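The Barredo Gripper Kit
What it is and how it works
Mar 8, 2023

The Barredo kit, sold by Skikside, adds two fingers to a school robot arm. The box holds 4 rubber pads and a book of 129 short tasks. A motor pushes the fingers together and stops when they meet something.

1. Holding
Two fingers are enough for a small can. One presses from each side, and the grip between pad and metal stops the can from slipping. The small camera near the fingers looks along them at the table. 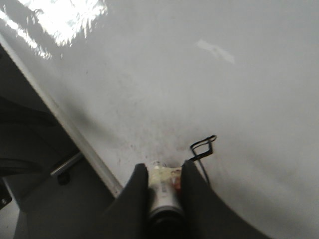
2. Writing
A pen is harder. The arm must hold it at a slant and keep the tip at the right height over the board. Tape round the barrel makes it thicker. Numerals such as 8 are good practice – the line has to cross itself. 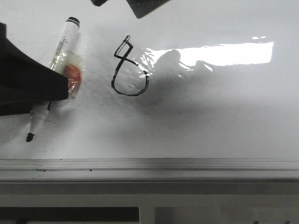
3. Picking up
A pen lying flat gives the fingers little room. The arm needs to know which way the pen points before it comes down. The fingers then close across the barrel, near the middle. The kit allows up to 200 tries on one battery charge.

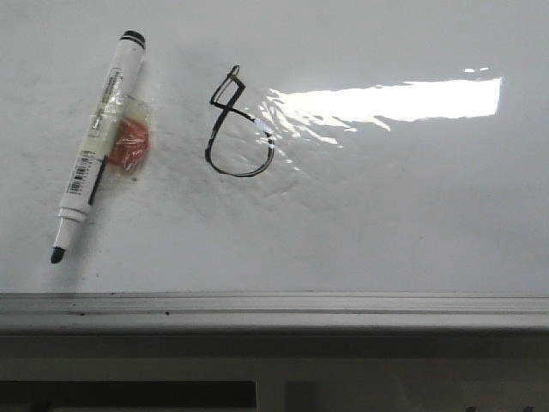 Pornamlow asks whether the fingers can hold a pencil as well. They can, says the Skikside help page, with the thin pads fitted.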